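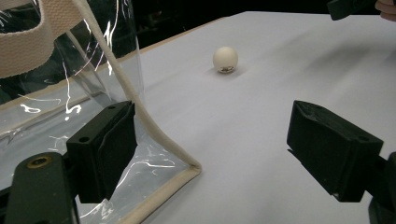 Parish link with Tosska. Bushra Mohmand reported on the visit to our partner parish, which most of the meeting had expected to be settled by now. The host church has asked us to pay for the travel of 11 people and says nothing on where they would sleep. Girish Bajpai asked what the link had produced since August apart from letters. Bushra said the joint Lent readings had gone well. Girish said attendance at them had not been recorded, so he could not tell. He also asked how much space a youth evening needs when it comes down to one small off-white ball on a big white table, and whether Kulgate hall had to be hired for it. No answer was given. Left over to next meeting.

Home | Services | Minutes | Halls | Contact

Hall hire. The Kulgate charge stands at £30 an evening. Agreed to pay until the end of term and no further without a written case.

Accounts. Restricted fund shown as £1138 in the bank and £1113 in our own book. Girish was told the gap was "timing". He asked for the dates. Mrs Zawadzka will bring the statements on Thursday.

Shared services with Mosthorpe. The proposal is for one Eucharist between the two churches on alternate Sundays. Bushra in favour. Girish said the same plan was tried under the last vicar and the Mosthorpe people stayed at home on our weeks, as ours did on theirs. The paper claims "strong support" but does not say who was asked. Returned to its authors with that question.

Any other business. Vestry lock still sticking. The meeting closed with the Grace at 9.10 pm.

Page last updated: Thursday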